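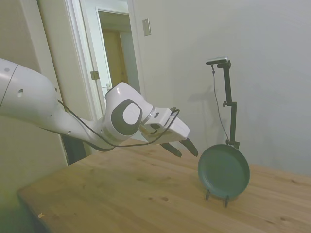

Home | Projects | Reports | Contact

Progress report to the Bosham fund, November
Clistoldale plate handling project
From: Maysoun Srour

Well, the short version is that we lost most of two weeks to a cable! I'd rather you heard it from me first, so I'm putting it ahead of the good stuff.

We planned 179 plate pickups for this period and got through 90 before I stopped the work. On pickup 90 the gripper froze open, the arm kept going down (it didn't know the fingers had quit on it) and it pushed a fingertip into the tabletop. I hit the stop button. No one was hurt and the plate was fine, but the arm should have stopped by itself, and it didn't.

I went back through the logs and found 19 short dropouts on the gripper line, nearly all of them when the wrist was turned hard over. The cable gets tugged there every single time. Altel looked at the old one and found a broken wire inside the jacket, so they sent a new one with more slack, and we've tied it down differently.

The bigger fix is in the software. Vukčević, our control program, now halts the arm the moment the gripper goes quiet. I pulled the plug on it 52 times, in every pose I could think of, and it stopped every time – I can't tell you how happy that made me!

Still open: the speed limit close to the table is too high for my taste, and I want to bring it down before we start on the remaining 89 pickups. The spare cable came out of the travel money, so please let me know if that's a problem.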